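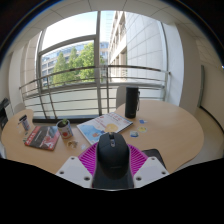

**The new hardness tester is up and running**

After a long wait for the freight company, the Clevel bench hardness tester is bolted down in the Sarnano lab and open for bookings! It does Rockwell and Vickers on the same stage, so no more carrying a coupon down the hall between scales and hunting for the right anvil.

Nima Jafarzadeh spent most of November on the setup, and the early numbers look great. On the 600 HV reference block, every indent landed inside the certificate limits, and the repeat set (different operator, next morning) matched it closely. We ran the Drutik weld sections right after that. The heat-affected zone shows up beautifully in the traverse plots, with a hardness peak right next to the fusion line that our old spacing stepped clean over.

A few things to know before you book:

- Slots are 60 minutes. Vickers traverses usually need two in a row.
- Samples for Vickers must be mounted and polished. Rockwell samples need flat, parallel faces and no scale.
- Keep indents at least three diagonals apart in steel. More if you have room.
- Please log the indenter number every time, even for one quick check.

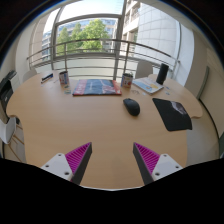
*Mouse and mouse pad on the table.*

The old tester isn't going to the scrap heap, either. It made 3,127 logged indents for us and still reads true on the C scale, so it's moving to the Stoyanova training room, where new techs can get a feel for preload and dwell time without tying up the main bench.

Nima is running short intro sessions at 2 p.m. all through the month. Bring a sample you already know well, it's a lot more fun that way! The sign-up sheet is on the lab door.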